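Recording teleoperated demonstrations in simulation with Cuketti

Last updated: Tuesday, September 17, 2024

This tutorial covers recording a set of demonstrations for a simulated Franka arm, using the Cuketti teleoperation client and the Grarndale scene pack. The task is moving a small shallow dish by remote control on a cluttered table that also holds a round bowl. It assumes the simulator is installed and the arm already responds to the client. Controller pairing is covered in a separate guide.

1. Load the scene

Start the client and open the tabletop scene from the Grarndale pack. Leave the distractor objects switched on. A policy trained on a bare table tends to do poorly once a vase or a laptop is added, and the clutter costs very little to render.

Set the random seed before the first episode and write it down. The seed controls object placement and lighting. The recorder stores it in the episode header only if it was set by hand, and the default value is left blank.

2. Set the control rate and workspace limits

Set the control rate to 45 Hz. Lower rates work, but the motion between commands gets coarse and fingertip corrections near the bowl are hard to make.

Set the lower workspace limit slightly below the tabletop. If the limit sits exactly at table height, the controller clamps the last part of the descent and flat objects cannot be grasped. Check the limit by driving the closed fingers down onto a clear patch of wood. Contact should register in the status bar before the clamp warning does.

3. Practice the grasp and carry

Use the external view for the approach. Bring the gripper down with the wrist vertical, close on the dish, and lift it only as far as needed to clear the tabletop. A high lift adds frames without adding anything useful, and it brings the forearm closer to joint limits on this mount.

Before moving sideways, stop for a moment and check the dish against the bowl in the external view. Shadows are a fair guide to height, though the arm's own shadow can cover the area to the right of the bowl.

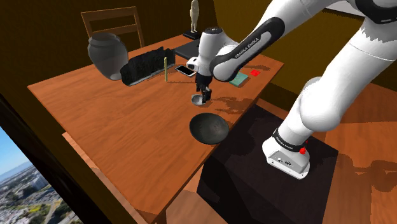

4. Switch to the wrist view

Press the view key to change to the wrist camera. The stick axes do not rotate with the view by default. Turn on "camera-relative control" in the input menu, or the first correction will go the wrong way.

The wrist stream is rendered at low resolution to keep the frame rate steady. Rims and object boundaries come out stair-stepped, and dark surfaces break up into blotches. Do not raise the resolution for the operator alone. The demonstrator should work from the same pixels that the policy will receive, otherwise the recordings contain corrections based on detail the policy cannot see.

Line up using the gap between the fingers as a sight. With the gripper over the bowl, the two fingertips should overlap the inside of the opening and stay off the rim.

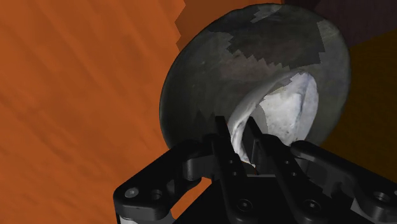 Keep stick inputs small at this range. If the fingers touch the rim, back off and discard the episode. Contact with the rim can shift the bowl, and the recorder does not flag it.

5. Record

Press record, wait for the counter to start, then begin moving. Each episode is capped at 600 steps. An episode that reaches the cap is saved but marked incomplete, and the exporter skips it unless told otherwise.

Vary the approach between episodes. Come in from the left on some and from the far side of the table on others. Hold the speed fairly constant. Long pauses teach the policy to pause, so trim any idle stretch at the start or end with the trim tool.

6. Replay and export

Replay every episode from its stored actions. If the replay does not end in the same state as the recording, check that the physics step matches the value in the header. Mismatched steps were the cause of most failed replays in our own set, from which 83 episodes were kept.

Export in Cassim format with both camera streams included. The exporter writes one folder per episode and an index file. Open the index and confirm that the wrist and external streams have equal frame counts. A difference of one frame at the end is harmless and can be cut with the --align option.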